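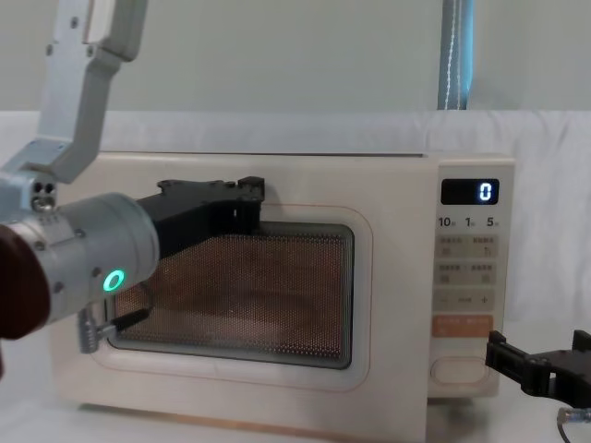 July, late, the Puldale fair

Up at five and couldn't eat. I'd packed the bag last night: loupe, soft cloth, the little roll with two straps in it, the notebook, a sandwich I forgot in the fridge anyway. The bus to Puldale takes over 40 minutes and I spent the whole ride reading my own list of reference numbers like I was going in for a test.

The fair is in the old grain exchange again. Same green carpet down the middle, same terrible coffee by the door. But what a room! Trays and trays of steel and gold, dealers still taping down their tablecloths, and that sound you only get with a lot of mechanical watches in one place, a kind of rustle. I walked one full lap with my hands in my pockets, which is my rule, and I broke it twice before I got to the far wall.

First stop was a pocket watch table I had no business at. There was a hunter case with a farmhouse engraved on the lid, smoke coming out of the chimney, and the smoke was so fine I needed the loupe to follow it. Not for me, too much money, but I could have stood there all morning. The seller let me open the back and look at the damaskeening on the plates. Stripes within stripes. I said "oh wow" out loud like a kid.

Then the dress watches. I keep thinking I don't like dress watches and then I see a thin one with a plain silver dial and I'm gone. One had hands so blue they went black when I tilted it and came back blue again. Heat-blued, the card said. Price on request, so I didn't.

Found the Tilora a little before eleven. I've wanted one for three years and I've only ever seen bad ones — polished until the lugs look like soap, or with a dial somebody repainted in a hurry. This was at the Tkachenko table, second tray, between a gold-plated thing and a diver with a missing bezel insert. Hand-wound, small seconds at six, steel case, cream dial gone a shade darker near the edge. The lugs still have their bevels!! I could see the line running all the way down with the light behind it. I put it back and went and bought a coffee so I wouldn't look too eager, and then was so worried someone would take it that I left the coffee on a windowsill.

They were great about it at Tkachenko. Opened the back for me with no fuss. The movement is clean, a bit of dried oil around the barrel, one screw with a chewed slot, signed on the bridge the way it should be. Last three digits of the case number are 211, and they match the ones stamped inside the case back, which you can't count on with these. Crown is a replacement. I knew that as soon as I saw it, it's a hair too big and there's no logo, and they told me before I could ask. I liked that.

We set it against my phone and let it run on the tray while I pretended to read the paperwork. Then they put it on the timing machine, dial up, then crown down. It's losing a good bit crown down. Fine. It needs a service and I'd budgeted for one.

Asking price was 640 in my head, I'd talked myself into that number on the bus, and the tag said a good deal less. I offered a little under the tag, they came down a little, and we shook on it. I'm not writing the figure here. I know what I'm like, I'd come back in a year and second-guess it. The box isn't original but they threw in a travel pouch, and I got a handwritten receipt with the case number on it.

Strap. It came on a cracked brown one, stiff as a board, so on the way out I stopped at the Nultine stand. I've heard so much about their leather and never held any. It's lovely stuff! Soft right away, with a bit of a waxy pull to it. They had bins sorted by width and I must have gone through every one in my size before settling on a dark tan with no stitching except two short bars by the lugs. It was 63 dollars, more than I've ever spent on a strap, and I don't regret a cent of it yet. They also had a gray suede for 89 that I'm trying hard not to think about.

Ate a pretzel on the steps outside. Wore the Tilora on the bus home with my sleeve pushed up the whole way.

Things to do, before I forget:

Call the repair shop about a full service, and ask whether they'll leave the dial alone. No cleaning the dial, no new lume on the hands, no case polishing. Say it twice and get it written on the ticket.

Ask about the crown. There may be a signed one out there, the forum had a thread on the right sizes. If it's going to cost a fortune I'll live with the plain one. It winds nicely.

New spring bars. The ones in it are thin and one is slightly bent.

Take some decent pictures of the movement while the back's off, if they'll let me.

Add it to the insurance list with the receipt. I always leave this and then it's spring.

Later, same night. Changed the strap at the kitchen table and only slipped once, got the tool on the underside of the lug where it won't show. The tan is perfect with that dial. In lamplight the darker edge looks almost like toast. The seconds hand has a tiny counterweight on it, shaped like a teardrop, and I didn't notice it all day. I've been sitting here watching it go around.

Keep wondering who wore it. There's something scratched inside the case back next to the number, a watchmaker's mark most likely, two letters and what could be a year. I'll have a proper look with the strong loupe when it goes in for service.

Wound it fully at 9:20. Want to see how long it runs. Leaving it on the nightstand, dial up.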